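Ponthorpe Supporters List – Archive
Posted Fri 3 January by a season ticket holder, Row 14

Subject: Re: The goalkeeper thing, and the away bus

Evening all,

The earlier message, for those who delete first and read later:

> I don't see why everyone is so worked up about the
> goalkeeper. We've conceded 22 goals, and half of those
> were deflections. You can't coach a deflection. If the
> club spends the whole winter budget on a new keeper we
> will have a lovely clean sheet and still lose on
> corners. Get a center back. Get two. Also, is the bus
> to Grondov running or not? I asked in the fall and got
> three different answers, one of them from the driver.

I have sympathy for this. I have stood behind that goal for most of my adult life and have seen balls go in off knees, hips, a corner flag and on one occasion our own captain's face. But half? I went back through the match reports over the holiday, which tells you what sort of holiday it was, and I make it seven deflections. The other fifteen were hit by people on the other team who meant to do it.

So yes, a center back would be nice. The trouble is that we already bought one, from Talavera, and he has played a total of 91 minutes. That's one full game plus whatever it was he did at the end of the Lestora match, when he came on, pointed at a few people, and was booked. The club says he is working his way back. From where, they don't say.

My own view is that the goalkeeper is fine on shots and bad on crosses, and that we've built a defense whose whole plan is to give up crosses. You can fix that from either end. The cheap fix is to stop letting the fullbacks wander up the field at the same time like two men looking for the same restroom. The expensive fix is a big keeper. Guess which one will be on the front page of the club site with a scarf over his head by the end of the month.

As for the budget, the rumor going round the parking lot is that there's money for one permanent signing and one loan. I'd take a loan center back until April and keep the rest in the bank. We won't go down. We won't go up either. It's a restful position to be in if you can learn to enjoy it, and I'm nearly there. 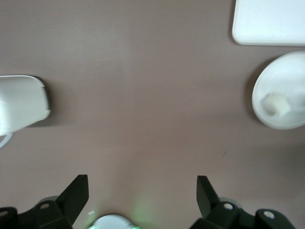 1. The bus to Grondov

It is running. I have this from the person who takes the money, so I'm treating it as gospel. It leaves from the north side of the ground at nine, and that means nine, as those of us who watched it pull away before the Lestora game can tell you. There are up to 14 seats left. If you want one, reply to me directly and not to the whole list – we all remember the forty messages saying "me too."

2. The flag

Still missing. It was last seen on the fence at Talavera in a strong wind. If it is in your garage, no questions will be asked, though I will be thinking them.

3. Half-time

The new place under the east stand has stopped doing the onion soup and now does a wrap. I tried the wrap. The line was shorter than it used to be, and I know why.

4. Midweek kickoffs

Someone asked if we could write to the club again about the late starts on weeknights. We can. Last time we got back a form letter thanking us for our interest in corporate seating. If anybody has a better address than the general one, send it over and I'll put a draft together next week.

Back to the original point for a second. If we do sign a keeper, and he is tall, and he comes for crosses, I will say on this list that I was wrong. I'd ask the same of the gentleman above if the next two go in cleanly from 20 yards with no knee involved.

See some of you at Grondov. Bring a hat, the away end has no roof and only part of a wall.

Row 14

---
You are receiving this because you joined the Ponthorpe Supporters List. Want the monthly newsletter too? Enter your email address to subscribe.
This archive uses cookies to remember your login. Accept | Settings
Contact the list owner | © Ponthorpe Supporters List | Back to top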